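横杆粗端与立柱交接处反复松动，求判断是紧固问题还是结构问题

Rotus 工位与框架论坛 > 型材、立柱、连接件

竖槽研究员（楼主）
发表于 2024年10月5日 星期六
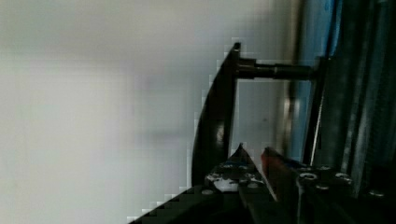 图：横杆粗端与深色立柱的交接处，再往右是蓝色立面和带竖槽的金属型材

先把条件写清楚，免得来回问。

框架用来挂包装纸卷，放在打包间靠墙一侧。立柱高 2,020 mm，框架外宽 1,338 mm，横杆净长 1,000 mm。横杆不是等径的，细段占大部分长度，靠立柱一端变粗，粗段端面顶着立柱。纸卷满卷重 17 公斤，套在细段上，用的时候往下往外扯。

故障现象：横杆会绕自身轴线转一个小角度。初装拧紧后没有间隙，用上一阵子，用手握住细段左右拧，能感觉到有空程，再往后能听到轻微的咔声。重新拧紧，恢复，然后重复。已经重复多次，间隔越来越短。

做过的处理：
重新拧紧端面螺钉，有效，不持久。
换过弹簧垫圈，没有区别。
端面擦干净脱脂，比之前坚持得久一点，样本太少，不敢下结论。

立柱本身不晃，地脚调平过。蓝色立面跟横杆没有连接关系，不参与受力。右边那组竖槽型材是另一副架子，也不相连。

想问两件事：第一，这种靠端面单螺钉固定的阶梯杆，松动是预紧力不够，还是这个结构本来就扛不住扭矩；第二，如果要改，哪种改法不用拆立柱。

横杆是 Polberg 的成品件，立柱是另配的，两家的孔位是我自己对的。

端面压紧（2楼）

结构问题，跟拧多紧关系不大。

端面中心单螺钉，抗扭完全靠端面摩擦。摩擦力矩等于预紧力乘摩擦系数乘等效半径，等效半径大致在粗段外圆和螺纹孔之间取。粗段比细段大，厂家多给的那一圈端面就是为了把等效半径做上去，但能做上去的很有限。往外扯纸的时候，力作用在纸卷外圆，力臂是纸卷半径，比粗段半径大出很多。满卷时力臂最长，卷又最重，两个不利条件叠在一起。

每扯一下就是一次交变微滑移。螺钉轴线跟扭转轴线重合，滑移直接作用在螺纹旋向上。往一个方向扯，是拧紧；往另一个方向扯，就是拧松。楼主看一下扯纸方向，和螺钉旋向对一下。

竖槽研究员（楼主）（3楼）

回2楼：从横杆自由一侧看过去，纸是往右下扯。螺钉是从立柱背面穿过来的普通右旋。我在脑子里转了几遍，应该是松的方向，但不敢百分之百肯定，回头拿记号笔画线验证。

Nilmini Wanigasekara（4楼）

不同意2楼把责任全推给结构。

纸卷的芯管套在杆上，是能转的。能转就不会把整个外圆力矩传给杆，传过去的只有芯管内壁与杆之间的摩擦力矩，它的力臂是细段的半径，跟纸卷半径没有关系。2楼的算法等于假设纸卷锁死在杆上。

按能转来算，传到端面的扭矩很小，端面摩擦应该有富余。既然还是松，我倾向于预紧力从一开始就没建立起来。常见原因：螺钉太短，旋合长度不够；孔底有碎屑，螺钉顶底了，手感是紧的，端面其实没压住；端面跟立柱侧面不垂直，只有一边接触。

楼主说脱脂之后坚持得久一点，这条跟端面摩擦有关，但也可能只是那次顺便把碎屑清了。

端面压紧（5楼）

4楼说的是理想情况。芯管是纸的，内壁受潮会起毛，杆面如果不够光滑，摩擦不小。另外多数人扯纸不是匀速，是一下猛扯再撕断，撕的那一下人会按住纸卷，这时候纸卷和杆是一起受力的。我不认为锁死是坏假设，设计连接件本来就该按最坏工况取。

Nilmini Wanigasekara（6楼）

按最坏工况取没问题，但诊断现有故障不能按最坏工况取，要按实际工况。两件事。

槽内螺母（7楼）

你们两位都没提弯矩。

横杆如果是单端固定，满卷重量在根部产生的弯矩不小，端面上缘趋于张开，下缘压紧。上缘一张开，接触面积就少了，抗扭能力跟着降。楼主没写另一端有没有支撑。净长 1,000 mm，单端和双端是两种问题。

图里横杆下面有个方口，后面是浅灰的背板，这个位置有没有条件加一道下撑？

竖槽研究员（楼主）（8楼）

另一端有支撑，是个 U 形托，开口朝上，方便换卷时把杆抬起来。托只承重，不限制转动，也不限制往上抬。

仔细说来，换卷的流程是：松开立柱背面的螺钉，半圈到一圈，杆能稍微抬起来，从托里脱出，套新卷，放回去，拧紧。原设计就是这么用的。

下撑可以加，但方口那里要过手，最好别挡。

Nilmini Wanigasekara（9楼）

那就更清楚了。每次换卷都松紧一次，而且是带着弯曲松的。螺纹头几牙磨损，端面被撬，压痕就在上缘或者下缘，不会是一圈均匀的。

请楼主把杆拆下来看端面：
一圈均匀发亮，说明接触良好，参考2楼的思路。
只有一侧发亮，说明不垂直或者被撬过。
有周向擦痕，说明确实转动过，看擦痕长度能推滑移量。
同时量一下螺钉露出立柱的长度和杆端螺孔的有效深度，两者对不上的话其他都不用讨论。

老刻度（10楼）

我这里用过同一类横杆，Campbell 那边的库房也在用，情况类似。当时是 Vernon Kennedy 给改的，做法是在粗段上打一个横向销孔，立柱侧面加一块带缺口的小板，销落在缺口里，转动被机械限位，螺钉只负责轴向拉紧。改完之后不再依赖摩擦。

优点是跟谁扯纸、往哪边扯没有关系。缺点是要在粗段上钻孔，表面处理会破。

端面压紧（11楼）

销加缺口我赞成。补充一点，缺口开口方向要朝上，这样换卷还能抬。如果开成闭口孔，就得先拔销，换卷的人会嫌麻烦，最后销就不插了。

槽内螺母（12楼）

销孔削弱粗段截面，粗段又正好是弯矩大的一端（虽然双端支撑时根部弯矩要看固定程度）。我宁可用夹紧环，外抱粗段，环上带一个耳，耳用螺钉固定到立柱侧面。不打孔，可逆。Voriteck 有分体式的夹紧环，两半对开，不用从杆端套进去，不拆杆就能装。

Nilmini Wanigasekara（13楼）

夹紧环又是靠摩擦，只不过把摩擦从端面搬到了圆周面。

槽内螺母（14楼）

圆周面的摩擦半径就是粗段外半径，而且是满圈包覆，夹紧螺钉的方向跟扭转轴线垂直，不会被拧松。跟端面单螺钉不能类比。

Nilmini Wanigasekara（15楼）

前提是粗段外圆公差和环的内径对得上。成品横杆外圆往往不是配合面，做过表面处理以后尺寸更说不准。从图上看粗段上缘有一道灰色的反光，圆度和直径看不出来，得拿卡尺量。环如果偏大，对开面先碰到一起，拧得再紧也抱不住；偏小则装不上。楼主量之前别下单。

深灰阳极（16楼）

插一句材料方面的。黑色件不一定都是同一种处理。如果立柱是铝的，横杆是钢的，端面压紧时铝一侧会先压溃，压痕形成以后预紧力就掉，这叫嵌入损失。初期掉得快，后面趋缓。正确做法是装好以后隔一段时间复紧一次，再隔一段时间再复紧一次，然后应当稳定。楼主的情况是间隔越来越短，方向相反，不符合单纯的嵌入损失。

可以在端面垫一片淬硬的平垫，把压强摊开。不要用弹垫，弹垫在这种场合的作用接近于零，压平以后就是一片普通垫圈，还会刮伤铝面。

老刻度（17楼）

弹垫刮伤铝面这一点我有保留。刮伤以后局部咬合，抗转反而好一点，齿形锁紧垫圈利用的就是这个。

深灰阳极（18楼）

一次性装配可以这么说。楼主每次换卷都要松紧，每次都刮，刮下来的铝屑夹在端面里，就成了4楼讲的接触不良。反复拆装的连接不要用带齿的。

竖槽研究员（楼主）（19楼）

拆了，汇报。

杆端端面：发亮区域集中在下半圈，上半圈基本是原来的表面。下半圈有周向擦痕，很短，方向一致。

立柱侧面：有对应的压痕，同样是下半圈深。孔口边缘有一点翻边，摸着挂手。

螺钉：旋合长度没有问题，没有顶底，孔底有少量碎屑，已经清掉。

记号线：装回去以后在粗段和立柱上各画一道，对齐。正常使用后线错开了，方向跟2楼说的一致，是往松的方向。

所以两边说的都有，我不知道该先处理哪个。

Nilmini Wanigasekara（20楼）

先处理翻边。翻边在孔口，正好把端面垫起来，不清掉的话后面加什么都是加在歪的基础上。用倒角刀手动转几下，不要上电钻，容易把孔口倒大。清完用直尺靠一下立柱侧面，透光检查。

下半圈发亮，跟U形托的高度有关。托如果偏低，杆的另一端下沉，根部应当是上缘张开、下缘压紧，跟你看到的吻合。量一下杆两端的高度差，把托垫到水平再拧螺钉。顺序不要反：先垫平，后拧紧。

端面压紧（21楼）

擦痕和记号线都证明转了，而且是往松的方向。垫平以后会改善，我同意，但转动趋势还在，限位还是要加。

Nilmini Wanigasekara（22楼）

先垫平，观察，再决定加不加。一次改两样，回头分不清是哪样起了作用。

端面压紧（23楼）

这是打包间挂纸的架子，又不是做实验。两样一起改，修好就行。

Nilmini Wanigasekara（24楼）

楼主的提问是“紧固问题还是结构问题”，他要的是判断。

槽内螺母（25楼）

还有一个零成本的办法：把纸卷反过来挂，纸从另一侧出，扯纸方向就成了拧紧方向。不改件，不花钱。能不能用看操作面怎么布置。

顺带就能验证旋向那一条。反挂以后如果不再松，说明转动是主因；如果还松，说明垂直度是主因。这样22楼和23楼都满意。

深灰阳极（26楼）

反挂有个隐患：持续往紧的方向转，下次换卷时螺钉会很难松，六角孔容易滑丝。螺纹上抹一点防咬合膏，只抹螺纹，别沾到端面，沾到端面摩擦系数就掉了。

竖槽研究员（楼主）（27楼）

反挂试过了，出纸从杆的背侧过来，会擦到立面，纸边起皱。只能短期验证，不能长期用。验证期间记号线没有错开，螺钉也没松，但用量也比平时小，所以只能算弱证据。

U形托确实低。垫了一片钢片，现在杆是平的，端面透光检查一圈都压上了。翻边清掉了。恢复正挂。

路过量一下（28楼）

外行问一句，为什么不直接上螺纹胶？中等强度的，拧上去就不动了。

深灰阳极（29楼）

换卷要松螺钉。上了胶，每松一次就破坏一次，胶渣留在螺纹里，预紧力更没谱。

路过量一下（30楼）

那为什么换卷一定要松螺钉？U形托开口朝上，杆又不长，抬不起来吗？

竖槽研究员（楼主）（31楼）

不松螺钉抬自由端，等于拿整根杆当撬棍撬端面。我怀疑有同事就是这么干的，下半圈那个压痕不一定全是托低造成的。

老刻度（32楼）

30楼的问题值得往下走。换卷和固定应该分开。现在的设计是一颗螺钉管两件事，既管压紧，又管让位。把U形托换成可以侧向摆开的翻转托，换卷时托摆开，卷从自由端直接套进去，杆不动，螺钉不动。这样固定端可以一次装死，上胶、加销、加垫都行。

代价是换卷的那一会儿杆是悬臂，根部要扛住全部弯矩，持续时间短，但是 17 公斤的卷套到一半时最好用手托着。

槽内螺母（33楼）

悬臂状态根部弯矩就大了，端面单螺钉在这种工况下我不放心。要走翻转托，根部必须加外抱的支座，夹紧环不够，得是有一定长度的抱座，抱住粗段全长。

端面压紧（34楼）

粗段本身不长，抱座再长也就是那么长。不如在立柱上加一块角板，从下面托住粗段。楼主说方口要过手，角板做小一点，贴着立柱，应该不妨碍。

竖槽研究员（楼主）（35楼）

角板可以接受。横杆下面那块方口离立柱近的角落没人伸手。

另外回15楼：粗段外圆量了几个方向，不圆，差值超出夹紧环样本上的推荐范围。对开环这条路排除。

槽内螺母（36楼）

行，收回夹紧环的建议。可以考虑抱座加一层薄衬，但那就不如角板简单了。

Nilmini Wanigasekara（37楼）

角板注意两点。一是托面高度要跟杆的自然位置一致，高了就把端面上缘顶实、下缘撬开，跟现在的毛病对称。做长圆孔，先拧杆，再把角板往上推到刚接触，最后拧角板。二是托面不要做平的，平面托圆是线接触，杆面会压出印子。做成浅V或者贴一条薄的硬塑料。

深灰阳极（38楼）

硬塑料会蠕变，过一段时间托面就空了。V形金属面就可以，线接触两条，压强可以接受。印子是外观问题。

Nilmini Wanigasekara（39楼）

悬臂只发生在换卷时，平时托面几乎不受力，蠕变有限。不过V形金属面我也不反对。

老刻度（40楼）

立柱那边怎么装？如果立柱是带槽的，用槽内螺母固定角板即可。如果是实心方柱就得攻丝。图上只看得出右边那组有竖槽，立柱这一根看不清。

竖槽研究员（楼主）（41楼）

立柱朝杆这一面是平的，没有槽，要攻丝。背面有一条槽，已经被现有螺钉的压板占了一段。

攻丝我这里能做，问题是立柱不拆，得在原位钻。垂直度靠手持钻不好保证。

端面压紧（42楼）

用导向块。拿一块方料，先在台钻上打好孔，夹在立柱上当钻模，手持钻沿着孔走。角板是长圆孔，位置差一点能调回来，角度差一点靠球面垫圈。不要追求完美。

路过量一下（43楼）

或者角板做成U形，三面包住立柱，从背面用螺栓拉紧，不打孔。

端面压紧（44楼）

可以。U形板沿立柱下滑的趋势靠摩擦顶着，悬臂时受力不算小，建议背面那条槽里再加一个限位块，顶在U形板下沿。

竖槽研究员（楼主）（45楼）

U形包柱加背槽限位这个方案最合适，不破坏立柱，限位块手头就有。

现阶段状态：垫平加清翻边之后，正挂使用，记号线错开了很小一点，明显比之前慢，但没有归零。所以垂直度是主要的，旋向也有份。

翻转托的图我先画。固定端准备这样做：淬硬平垫，端面脱脂，螺纹上中等强度胶，粗段下面U形板托住。销先不打，留作后备。

端面压紧（46楼）

错开没归零，我还是建议打销。

Nilmini Wanigasekara（47楼）

固定端不再每次松紧以后，预紧力可以拧到位，现在这个残余量是在频繁拆装的条件下测的，不能直接外推。先不打。

深灰阳极（48楼）

上胶之前记得把防咬合膏洗干净，之前抹过的话。

竖槽研究员（楼主）（49楼）

没抹过，反挂验证时间短，省了。

打包间 12 月要整体挪一次位置，架子会拆下来，立柱到时能放平加工。翻转托和U形板在那之前装上，如果线还在走，就趁拆下来的时候上台钻打销。记号线不擦，到时候报读数。

路过量一下（50楼）

翻转托的图画好能发一份吗？我这边挂气泡膜的架子杆更粗，托是焊死的，换卷每次都要两个人抬。

竖槽研究员（楼主）（51楼）

能发，转轴那里还没定用铰制螺栓还是普通螺栓加铜套，定了再传。你那边焊死的托得先切掉，托座孔位留大一点。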